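Work surface check, wood tops
Nkosi building, room 362
Form 10, September
Checked by: Kirsty Stubbs
Comments reviewed by: Tamsin McPhee

Mark each line OK, Fix, or N/A. Write a comment for anything marked Fix. Old comments stay on the form until the item is closed.

Section A. Before you start

A1. Clear loose items to one side of the top, then swap sides when the first half is done. OK
A2. Overhead lights on, blinds down. OK
A3. Flashlight, steel straightedge, feeler gauge, white cotton cloth, pencil. OK
Comment: Feeler gauge is missing its thinnest leaf. Used a slip of paper for the fine joints. Please reorder.
A4. Last report at hand. OK
Comment: Last report is filed under the old table number, 1082. The sticker on the underside still says that too. I have left it alone so the two match.

Section B. Top surface

B1. Run the cloth along the grain, full length. No snags. OK
B2. Run the cloth across the grain. No snags at the joints. Fix
Comment: One light snag near the window end. I could feel it with a fingernail but could not get even the paper into it. Sand by hand, do not use the machine sander on this.
B3. Edge joints between strips closed along their full length. OK
B4. Butt joints closed and level. OK
Comment: The butt joint in the dark brown strip is easy to see, and people keep reporting it as a crack. It is where two pieces meet end to end, and the upper one is a duller brown. Straightedge sits flat over it. No action.
B5. Stains, burns, rings. OK
Comment: No rings. There is a fainter dark smudge in the longer dark brown piece, in the grain. Cloth came away clean. Leave it.
B6. Lines and marks that might be splits. Fix
Comment: A thin reddish-brown line runs down part of one of the pinkish-tan pieces, bends a little and stops at a small dark mark. I took it for a split at first. The fingernail test found nothing and the grain goes the same way on either side. Marked Fix so that a second person looks at it.

The strips on this top vary a lot in color, from nearly white to deep brown, and that makes it slow to check. On the palest wood every gray streak looks like damage. Go by touch first and look second. Most of the streaks on the wide cream-colored part are grain.

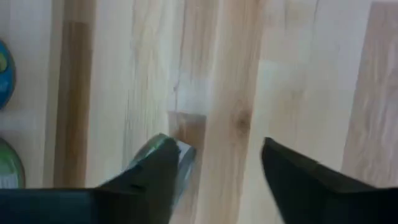

Tamsin McPhee: I went over the B6 line with the flashlight held low and I agree it is in the wood. Change it to OK and add it to the known marks list so we stop writing it up. I would still like the snag in B2 done before the next coat goes on. If the oil gets in there first it will only have to be scraped out again.

B6 changed to OK. Added to known marks. B2 stays open. K.S.

Section C. Finish

C1. Finish even, no bare patches. Fix
Comment: Dull area at the window end, a hand's width across, same place as the snag. Touch up after sanding.
C2. Finish not sticky after ten minutes under a cloth. OK
C3. Water drop test, both ends and center. OK at center and door end. At the window end the drop soaked in.
C4. Correct product on the shelf. OK
Comment: Skandum oil, one can open, one sealed. The open can has a skin on it. Strain before use or open the new one. The Prastiter wax next to it is for the benches and should not go on this top.

Section D. Frame and underside

D1. Legs tight. OK
D2. Screws in slotted holes snug but able to move. Fix
Comment: Two on the long side were driven down hard. Backed off a quarter turn each. The top needs room to move when the heat comes on. Recheck in a month.
D3. Top level both ways. OK
D4. Rated load label in place, 3000 N. OK
Comment: Label is lifting at one corner. Pressed back down.
D5. No cords or clamps hanging where a knee can catch them. OK

Section E. Small items left on the top

E1. Nothing with a rough base set directly on the wood. OK
E2. Shiny or metal-looking parts lifted, not slid. N/A for this visit
Comment: Please keep to this anyway. The scratches we filled last time all ran straight across the grain, toward the edge.
E3. Round items kept where they can't roll off. OK
Comment: A shallow tray from Breter would do for these. I have asked for a price.

Open items

B2 and C1, sand by hand and touch up, same job. Allow overnight before anything goes back on that end.
C3, repeat at the window end once the oil has cured.
D2, recheck two screws.
A3, feeler gauge on order.

Known marks list is taped inside the cabinet door. The copy in the binder is one version behind, so use the one on the door.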